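4. Bread Keeping and Discard in Sirnel Households

4.1 Background to the household component

The earlier sections of this paper dealt with the supply of bread to Sirnel and its outlying district, Wuretine. This section turns to what happens to a loaf after it has been bought. Bread is among the foods most often thrown away at home, yet it is also among the foods that households find hardest to account for. It leaves the kitchen in small amounts and by several routes: the trash, the compost pail, the bird feeder, the soup pot. A diary that asks only about food "thrown out" will miss a good part of this movement, and the part that it misses differs from one home to the next.

For this reason the household component used a wider term. Participants were asked to record any bread that was "not eaten as bought," and to state where it went. The wording was tested in September with a small group of households in Wuretine and was kept without change for the main period of 12 weeks. Households that baked all of their own bread were left out of the main group and are treated separately in Section 5.

4.2 Where bread is kept

Storage was recorded at the start of the main period and again at its close. Most households kept the current loaf on the counter, in its original bag, near the place where it would be sliced or toasted. Bread boxes were present in many kitchens but were often used for other goods, such as crackers, onions or mail. Freezers held spare loaves, and in several homes they also held single slices wrapped for later use.

The counter was favored for plain reasons of convenience. A loaf that is in sight is eaten at breakfast and again in the evening; a loaf in a cabinet may be forgotten until it is past use. Participants who moved their bread out of sight during the period reported more mold at the second visit than those who did not, although the groups were too small for a firm comparison. Figure 2 is referred to again under 4.5.

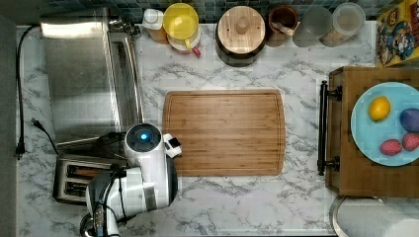 Refrigerated bread formed a separate case. It is well established that bread stales faster at refrigerator temperature than at room temperature, while mold is slowed. Households that refrigerated their bread therefore reported few moldy slices and many dry ones. Whether the dry slices counted as a loss depended on the habits of the home. Where toasting was routine, dry bread was eaten with little comment. Where it was not, the same slices were set aside and later discarded.

4.3 Toasting as a means of recovery

Toasting has received little attention in studies of food discard, perhaps because it is regarded as a matter of taste. In the Sirnel diaries it appeared as the most common way of bringing older bread back into use. The practice followed a regular course over the life of a loaf. Fresh bread was eaten plain for the first days. Toasting then became more frequent, and by the end of the loaf it was nearly the only form in which bread was served.

The Cimska loaf, a dense rye sold in most Sirnel shops, departed from this course. It was toasted from the first day in many homes and was seldom thrown away at any stage. The soft white loaf behaved differently. It was rarely toasted while fresh, and its last slices made up the larger share of all bread discarded. End pieces were recorded under a code of their own, as it was expected that families would differ in how they viewed them.

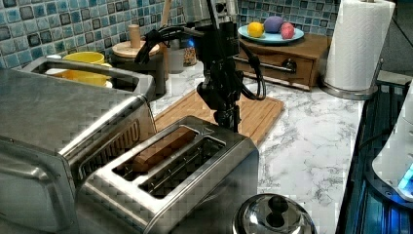
The heel should never have been given a separate code, one respondent in Wuretine objected at the closing interview, as it was eaten first in that household and was argued over by the children. The same respondent considered that the diary form "made leftovers out of things that were just food," and asked that later forms leave a space for bread that had been saved on purpose. This objection was noted and is reflected in the revised form.

The point bears on the results. In the first version of the diary, an end piece put aside for stuffing was entered in the same column as an end piece put aside for disposal. The two were told apart only by the destination given at the end of the week, and that entry was often blank. Blank entries have been treated as unknown in all that follows.

4.4 The Molefe scale

Staleness was judged by the participants themselves with the Molefe scale, a printed card that sets out 4 grades from soft to hard with a short description of each. Participants pressed the center of a slice with one finger and marked the grade that came closest. The scale does not measure moisture and was not intended to. Its value lies in recording the point at which a household begins to treat bread as old.

That point varied widely. Some homes marked the second grade as the limit for sandwiches, while others went on making sandwiches at the third. Agreement within a household was good where one person prepared most meals and weaker where the task was shared.
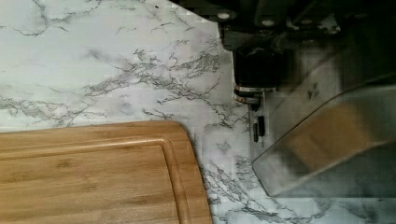
Section last modified: November 6, 2018

Grades were not adjusted for the type of bread. A rye loaf may be judged firm on the day of purchase, and a small number of participants marked it so. These entries were retained. Removing them would have required a judgment about what the participant meant, and the card gives no basis for one.

4.5 Space for cutting and serving

A further finding concerns the place where bread is cut. Households that left a board out at all times tended to buy unsliced loaves and to cut them as needed. Those that stored the board in a cabinet or drawer bought sliced bread in nearly every week of the period. Unsliced loaves kept their softness longer by the Molefe scale and produced fewer discarded slices, though they produced more crumbs, which the diaries did not record.

Figure 2. Kitchen counter with cutting board, toaster and toaster oven.
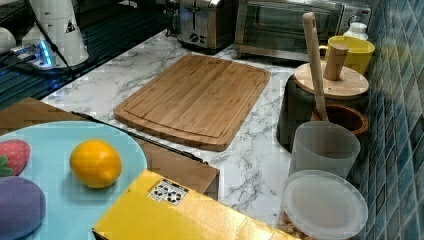

No claim is made that the board itself brings about the difference. Families who prefer unsliced bread may simply have more reason to keep a board within reach. The interviews offer some support for this view, as several participants described a preference for unsliced loaves that went back to their parents' homes. Cost may also play a part, given that unsliced bread in Wuretine is sold mainly by smaller bakeries at a higher price.

4.6 Limits of the household data

The diaries were kept by volunteers with an interest in the subject, and their habits may be more careful than those of the district as a whole. Holiday weeks fell outside the period, so the buying of extra bread for guests is not covered. Bread eaten away from home was also excluded, as were rolls and buns served with takeout meals. Pet feeding was recorded by destination only, without weight.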